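The case against the Sunday wash

Every spring the same advice comes back around, and this year it arrived in my inbox from three directions in one week. Wash your sheets every Sunday. Wash your pillow every quarter. Vacuum the mattress, turn the mattress, let the mattress breathe. Brinton, which sells bedding by subscription and would like you to own more of it, sent a chart.

I have nothing against clean sheets. What I doubt is the number. Why seven days? I asked Danuta Wilczyńska, who ran the linen room at a small hotel in Kurek for 13 years, and she laughed at me. The hotel changed beds when the guest changed, and a guest staying on got fresh sheets when they asked. "Weekly is a calendar thing," she told me. "It's easy to remember. Your skin doesn't know it's Sunday."

Her own rule at home is two weeks in winter and one in hot weather, sooner if somebody has been ill or the dog has been up. That sounds sane to me. It also can't be put on a chart, and I suspect this is why you don't see it much.

Then there are the products. Skostaline makes a linen spray that promises to "reset" a bed between washes. I used it for most of February. It smells like a dentist's waiting room with a plant in it, and it did nothing for the pillowcases that hanging them over a chair for the morning wouldn't have done. At the end of the month I still had most of the bottle, which I count as the one good thing about it. I've moved it under the sink.

Mattress turning deserves a harder look too. Older mattresses with the same filling on both sides could be flipped, and people did it. Plenty of the ones sold now have a top and a bottom, and if you flip one of those you'll be sleeping on the side meant for the slats. Spinning it head to foot is fine. Read the label sewn into the side before you haul anything, and if there's no label, look at the seller's care page. Mine took 8 clicks to find and said "rotate as needed."

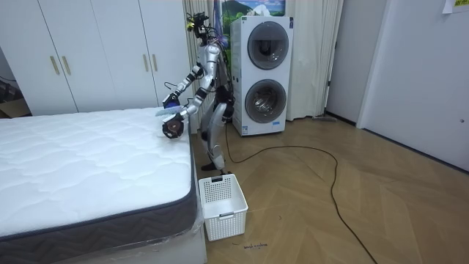
Santino Mansilla wrote in after the last issue to say I was too easy on mattress protectors, and he has a point. I called them all more or less the same. He bought two from Endareck, washed both on hot as the packet said, and one shrank enough that the corners won't stay down. The other is fine. Same size, same packet, same machine. I'd like to hear from anybody else who has had this happen – or who hasn't, because two protectors isn't much to go on and I don't want to be unfair to them.

What I will say is that a protector you can get off the bed easily is one you'll wash. The thick quilted kind with deep elastic takes two people and some bad language, and so it stays on until somebody spills coffee. A plain thin one is cheaper and dries overnight on a rack.

Several of you asked about baking soda on the mattress. I've done it twice. The first time I couldn't tell any difference, and the second time I couldn't tell any difference and the vacuum filter clogged. Airing the bed with the window open costs less and I don't have to clean up after it.

Next issue: dryer balls, and whether the wool ones do anything besides make a noise. Send me your grievances by Friday.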